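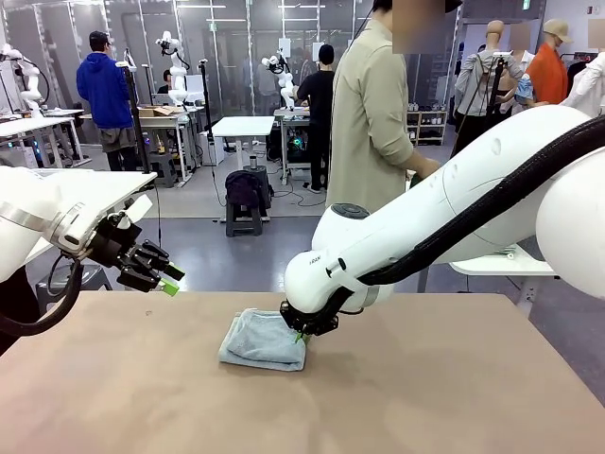

Invitations for a child's overnight party are treated in this unit as a planning document, and the host should draft them only after the guest limit is fixed. The limit is set by floor space, measured with the bedding laid out. A host who plans for 10 guests in a room that sleeps eight will have to change the list later, when names have already gone out. Bathroom supplies follow the same rule: one towel per guest, folded like the light blue one on the tan tabletop and stacked before arrival. Extra blankets are stored with them.

## 2.1 Required content

Every invitation states the following:

- name of the host child and of the adult in charge
- street address and a phone number that will be answered overnight
- arrival time and pickup time, both as clock times
- items to bring (sleeping bag, pillow, toothbrush, any medicine)
- reply deadline

"Morning pickup" is not a clock time. In the Usemcombe exercise, half the class wrote it anyway, and the parent reading the card had to call the host. Write 10 a.m. if 10 a.m. is meant. 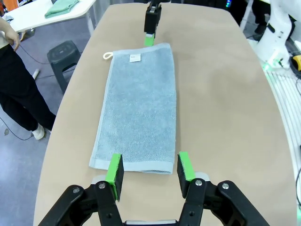
Food allergies belong on the reply slip, where the parent has to write something down. A line on the invitation asking parents to "let us know" gets fewer answers. The slip should also ask for a second contact and for permission to watch a film, with the title given.

## 2.2 Theme and layout

The theme controls color, lettering and one picture. It does not control the wording of times and addresses, which stay in plain type. Compare the two cards in the packet:

**Kirneo card.** Moon-shaped, dark background, silver script. The address can't be read under a kitchen light.

**Clusow card.** Pillow-shaped, pale background, black type, theme picture on the front only. All details are on the back.

Cards printed at home should be set up at 300 dots per inch. Print one copy on ordinary paper, fold it, and check that the reply slip can be cut off without losing the address.

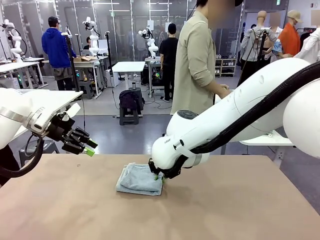

Send dates are counted back from the party. Allow one week for replies and a further week for shopping. For a November party near a school break, add a third week.

## 2.3 Assignment

Draft an invitation and reply slip for a guest list of eight. Exchange drafts with a partner and mark any item from 2.1 that is missing. Drafts go to Teodora Angelovski; printing questions go to Radomir Shehu. Bring two paper copies to the next session.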